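3.2 Workstation setup and daily upkeep

We would like to spend a little time on the station itself, partly because readers of an earlier draft asked for it and partly because most of the trouble we had over the trial came out of the furniture and the fingers and very little of it from the policy. The robot at the Peronau site, which everyone there calls Otine, works at an ordinary office desk in a carpeted room. We had planned on a proper bench bolted to the floor, but the desk was already there, the operators liked it, and after a few shifts we stopped arguing.

The task is simple enough to say: pick up a printed photo card, bring it to the card device at the side of the desk, and afterward sort packs and cards into a divided cardboard box. The box has no fixture. We tried a molded tray from Vrabec early on and found that its slick walls let the packs slide down flat, where the fingers could not get under them. Plain corrugated cardboard grips a foil pack just well enough to keep it leaning, and when a divider gets crushed we fold a new one over lunch.

Upkeep follows a short routine that Florencia Mansilla wrote in September and that we have changed only twice. At the start of the shift the operator homes the arm, wipes the fingers with a dry cloth, and runs 13 practice grasps on a blank card. If two or more of those slip, the finger pads are swapped before anything else is done. Pads were rated by the supplier, Lendberg, for 1000 grasps, but card stock is hard on them — the edges cut a fine groove across the tip — and ours were changed after 309 grasps on the first set and a little sooner on the second. The plastic cover over the gripper is checked next. It keeps paper dust out of the joints, and it needs enough slack for the fingers to open all the way without so much that a fold hangs down between the tips. Essam Bensaid found that a cover fitted with the gripper closed will nearly always bind later, so we fit it open and then cycle the fingers by hand (a small thing, but it saved us a good many stops).

Figure 4 shows the station in use, with the gripper holding a photo card over the card device and an operator seated across the desk.
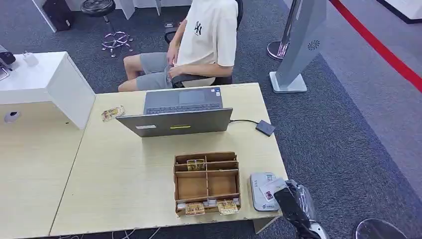 Figure 4. Card handling at the desk station, Peronau site.

Aligning the card device took more patience than we expected. It is not fastened down, so any bump to the desk moves it, and the stored approach pose goes stale. We put a pencil mark on the desk at two of its corners and ask the operator to nudge it back to the marks whenever the laptop is moved or a cable is pulled. With that habit in place, re-teaching the pose dropped to once every 14 shifts, and the whole procedure fits comfortably before the morning coffee. A heavier base would no doubt do the same job, and we mean to try one, though we have grown rather fond of the pencil.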